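Senwood Opens Its Handling Workshop to Visitors for One Afternoon in April

Trerkholm, April — Senwood will open the doors of its handling workshop in Trerkholm to the public this month. Visitors can watch how household tasks are taught to robots by people, and they can speak with the team that does this work every day. The open afternoon is organized together with Kamer, which designs the gripping tools, and Vermeulen, which owns the building.

The workshop is normally closed to guests. In the past year Senwood received many requests from schools, local companies and neighbors who wished to know what happens inside. With this event the company wants to give a clear and calm answer to these questions.

What Visitors Will See

The main part of the afternoon is a live demonstration at the work table. An operator holds one gripper in each hand and carries out an ordinary household task from beginning to end. The movements of the hands are recorded, and later these recordings are used to teach a robot arm the same task. No robot arm is needed on the table for this part of the work.

The task chosen for the open afternoon is putting a garbage bag into a bucket. For a person it takes a short moment and very little thought. For a machine it is difficult, as thin plastic folds, slides and changes its shape each time it is touched. Senwood has collected 1,525 recordings of this task until now, and roughly 300 of them were made with beginners who had never held the tools before. The team considers the recordings of beginners very useful, as they show many different ways to reach the same result.

There will be 2 demonstrations, the first at 2 p.m. and the second at 4 p.m. Each one is followed by time for questions. Between the demonstrations, visitors who wish to try the grippers can do so with help from an operator.

"We would like people to see the work as it is," the Senwood team said. "It is slow, it needs patience, and a bag does not always do what we want. We think this is more interesting than a film with only the good moments."

Bucket, bag and grippers at the work table in Trerkholm: 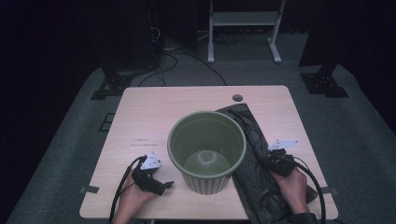

Handling the thin material, seen from the grippers:
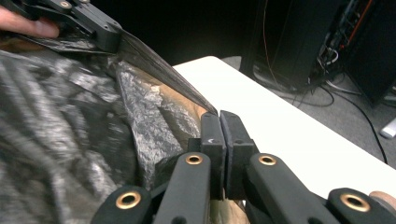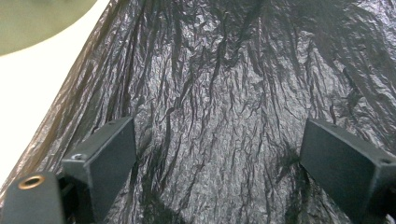 Practical Information

Entrance is free. Places at the demonstrations are limited, and we kindly ask visitors to register at the Senwood reception or through the contact form on the website. Groups from schools are welcome and should register as one group.

The workshop is on the ground floor of the Vermeulen building and can be reached without stairs. Doors open at 1:30 p.m. Children can attend together with an adult. Please leave large bags at the reception — the space near the work table is narrow.

Members of the press can visit before the doors open and speak with the team. Requests for this should be sent to the Senwood press office.

About Senwood

Senwood develops training methods for robots that work with everyday objects in homes and small businesses. The company is based in Trerkholm.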